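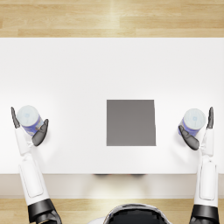 Junior Equity Research Associate, Energy and Income Stocks

Fumell Research, Ditutwood office (hybrid, two days a week from home)
Posted March 13, 2023

Quick one, we need somebody soon. Earnings season ran us ragged and the dividend desk is one person short.

Who we are
Small independent research shop. We write notes on listed oil, gas and utility companies for private investors and a few family offices. 2,000 paying subscribers, 319 companies under coverage. No trading, no fund of our own, no selling products to readers.

What you'd be doing
- Keeping the payout tables current: dividends, buybacks, ex-dates, special payments
- Reading annual reports and results calls, pulling out the cash flow numbers
- First drafts of short notes, 400 words or so, same day as results
- Updating the models in Hikex (our in-house spreadsheet set, we'll teach you, it's ugly but it works)
- Helping on the monthly Cowie Income List, currently 71 names
- Answering subscriber emails when the inbox gets out of hand

What we want
- A year or two around company accounts. Audit, banking, a finance desk, even a serious student fund
- Can tell free cash flow from net income without looking it up
- Writes plain English. Short sentences good
- Careful with numbers. We publish corrections and we hate doing it
- Excel, properly. Python nice, not required
- CFA level one or studying for it a plus, no degree subject is ruled out

Hours and pay
40 hours a week, early starts on results days, made up in time off after. Salary depends on experience, we'll tell you the range on the first call so no one wastes an afternoon. Health plan, retirement match, exam fees paid. You can't trade stocks we cover, sorry, thats the rule for everybody here.

How to apply
Resume plus one page on any listed energy company: is the dividend safe, yes or no, and why. No cover letter. Send it to Lachlan Whitelaw, head of research, using the form on the jobs page. Put "associate" in the subject line or it will get lost.

Short call first, then a paid half-day test at the office. We read applications as they come in and will close teh ad when we find the right person. No recruiters please.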